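What Is an Allegory? A Guide for Curious Readers

December 5, 2019

Have you ever finished a story and had the funny feeling that it was about something else as well? Maybe you read about a tortoise and a hare running a race, and by the last line you were thinking about your own homework, which you had put off all weekend. If so, you have already met the idea we are going to talk about today, and you can give yourself a small pat on the back before we even begin.

Some stories carry a second story inside them. On the outside there are animals, or giants, or a boy walking down a long road. On the inside there is an idea, such as what it means to be brave, or why it is so hard to share. When a whole story is built this way, with the outside people and places standing for inside ideas, we call it an allegory. You say it like this: AL-uh-gor-ee. It comes from two old Greek words that mean something close to "speaking in another way," and I think that is a lovely description of what a writer is doing.

Let's try one. Once upon a time there was a village called Lokach, which sat at the bottom of a steep hill. At the top of the hill lived a lamp maker. Every November, when the nights grew long, the villagers climbed up to fetch a lamp each, and the lamps cost nothing at all. There was only one rule: if you met a neighbor whose lamp had gone out, you had to stop and light it from your own.

Now, one villager did not care for the rule. He was afraid that if he gave his flame away, he would have less of it. So he tucked his lamp under his coat and hurried home with his head down, passing 6 dark lamps on the way. But a lamp under a coat doesn't get much air, poor thing, and by the time he came to his own gate his flame had gone out too. He had to stand there in the cold until a little girl came by and lit it for him.

What do you suppose the flame stands for? You might say kindness. Your best friend might say knowledge, because when you teach somebody to tie a bow, you still know how to tie one yourself. Your grandmother might say hope. All of those fit rather well, and I would be happy to hear any of them! 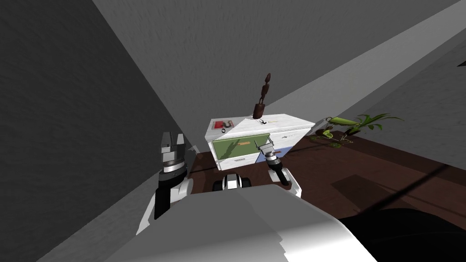 BIG IDEAS FOR YOUNG READERS

Symbols and Allegories

People often mix these two up, and grown-ups do it as much as anyone. A symbol is one thing that stands for another. A dove can be a symbol of peace, and a heart drawn on a card can be a symbol of love. You can put a symbol into almost any story you like, and the rest of the story can go along as usual.

An allegory is bigger. It is a whole set of symbols that belong together and move together, the way the players in an orchestra do. In our village story the flame means something, but so does the coat, and so does the hill, and so does the little girl at the gate. If you changed one of them, you would have to think about all the others.

You may also hear the word "fable." A fable is a short tale, often with animals in it, that teaches a lesson, and sometimes the lesson is written right at the bottom. Allegories can be much longer – whole books, even – and they usually leave you to find the meaning by yourself.

Why Not Just Say It?

This is a very good question, and philosophers (people who think hard about big questions for a living) have argued over it for a long, long time. If a writer wants to tell us to be generous, why not write "Be generous" on a piece of paper and go and have lunch?

One answer is that we remember stories better than we remember rules. Another is that a story lets us feel an idea before we have to explain it. You felt a bit sorry for the man at his cold gate, didn't you? Even though he had been selfish? A plain rule can't easily make you feel two things at once, and a story can do it in a couple of lines.

Not every writer likes allegories, I should tell you. Some feel that a dragon ought to be allowed to be a dragon. They would like readers to enjoy its scales and its smoky breath without asking what it means every time it sneezes. I have some sympathy with the dragon myself.

Try Your Own

Pick an idea first. Patience is a nice one to start with, and so is honesty, or telling the truth when it's hard. Then ask yourself: if this idea were a person, an animal, or a place, what would it be like? Would Patience be a snail, or an old gardener, or a very deep lake?

Next, think of something that makes your idea difficult, and turn that into a character too. Let the two of them meet and see what happens. Write down 3 sentences, and if they make you want to write a fourth, go right ahead. When you are done, read your story to somebody without telling them what it means, and ask what they think it is about. Their answer may be quite different from yours, and you might like it even better.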